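Jewelry Collection for the Brukness Sale

The Thiele Residents' Association will accept donated jewelry through the end of August. Necklaces, bracelets and brooches are welcome — please fasten clasps where possible and place each donor's pieces together in a box lid.
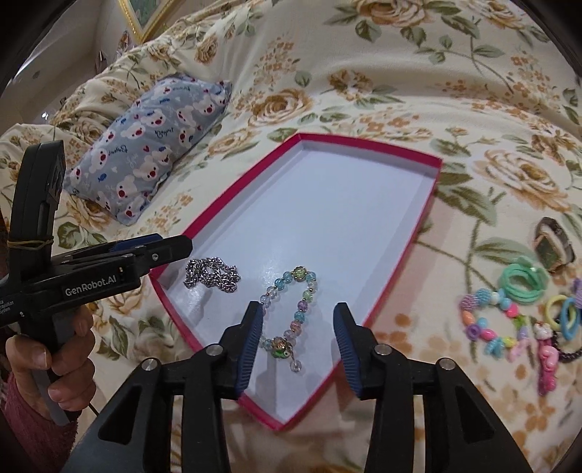 Beaded bracelet and silver chain necklace in a box lid.

Donations may be left at the Adusov Street office until 7 p.m. Last year's sale raised $2,995 for the reading room.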